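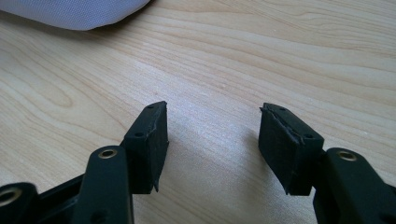
Endham > News > Community

New tables arrive at the Trotby reading room

The reading room in Trotby has new tables since the beginning of October. The old ones were in use for many years, and several of them could not stand straight anymore without folded paper under one leg. Visitors complained about this often, mostly the people who come to write letters or to do sewing in the afternoon.

The new tables have wooden tops in a light color, with the grain well visible. They were made by Rocha, a small workshop in Endham, which also repaired the window benches last spring. In total 12 tables were ordered. Ten are already in the main room and two will go upstairs when the painting there is finished.

The price was 344 for each table, delivery included. Part of the money came from the autumn book sale, where more than 154 visitors left a donation. The rest was paid from the furniture budget of the reading room, which was not touched in the last two years.

According to the workshop, the tops are treated with oil and not with varnish. For this reason the reading room asks everybody to put a cloth or a saucer under hot cups. Small spots can be cleaned with warm water and a little soap. Strong cleaning products should stay in the cupboard. The workshop will come back in the spring to oil the tops one more time, and on that day the main room will stay closed until 2 p.m.

Some regular visitors asked if the new tables are lower than the old ones. They are lower, but only a little. The sewing group said that this height is better for the arms, while one reader of newspapers told us that he must now bend more. The reading room will keep two old tables near the entrance for those who prefer them, after the legs are repaired.

The chairs stay the same for now. An offer for new chairs from the company Trasuvell was discussed in the summer, but the decision was moved to next year. Until then, visitors can bring a cushion from home if they find the seats too hard. The reading room does not have place to store private cushions overnight, so please take them with you when you leave.

The remaining old tables can be picked up for free at the back door, every morning between 9 and 11. Bring a second person, as they are heavy.

Shares: 119 | Comments: 12

Contact | Copyright Trotby and Endham News | Back to top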